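Teaching Bin Picking by Remote Demonstration
Stulten Lab project report
February 20, 2020

1. Goal

The project asked whether a picking policy for mixed household items can be learned from remote-controlled demonstrations alone, with no hand-written grasp rules. The work builds on the Uibo controller from the fall course, which maps a handheld input device to the pose of the arm's wrist. Our part was the demonstration procedure, the logging software and a first trained policy.

2. Control setup

The operator moves the handheld device while holding a clutch button. Motion is passed to the arm only while the button is down, so the operator can release it, bring the hand back to a comfortable position and continue. A second button opens and closes the fingers. Translation is scaled down by a factor of 2 near the bin floor. Without the scaling, small hand tremors led to contact with the floor and triggered the force limit.

We first tried guiding the arm by hand in compliance mode. This gave smooth paths, but the operator's arms often blocked the camera, and finger closing had to be commanded by a second person. Hand guiding was dropped in January and all reported data come from remote control.

3. Recording

Each demonstration is one pick: approach, grasp, lift, release over the drop zone. Joint positions, finger commands and camera images are written to a single Brilar log with a shared clock. Logs with dropped images were deleted before training. The operator also marks each attempt as a success or failure right after release.

We recorded 100 demonstrations for tuning the interface and 3,000 for training. The tuning set was not reused – the scaling factor changed while it was being collected.

4. Workspace

The KUKA arm reaches down into a shallow gray bin with sloped walls, clamped to the wooden table at its upper left corner. Items differ in shape and stiffness: a flat insole or foam pad, a black wedge-shaped object, a roll of tape or gauze, a flat pouch and a small blue toy with orange dots. Flat items are the hardest for the operator, as the fingers must come in nearly level with the floor.

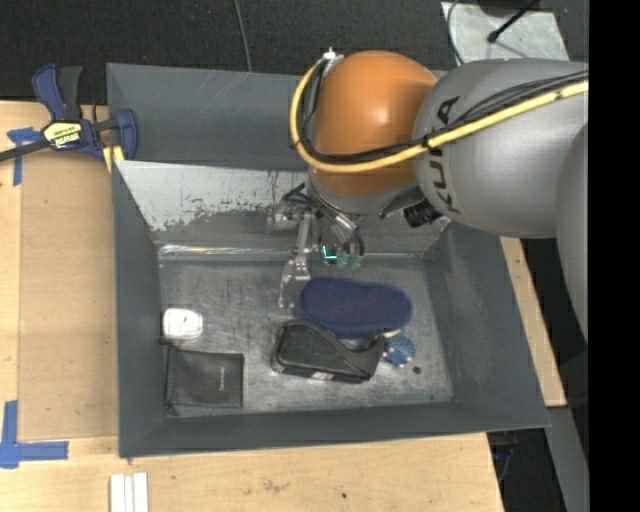 5. Results

The trained policy succeeded in 70 percent of test picks. Most failures were on thin items, where the fingers closed above the object. A smaller group came from items touching a sloped wall. The Inddale simulator did not reproduce either failure, so its contact settings need to be checked before it is used for further tests.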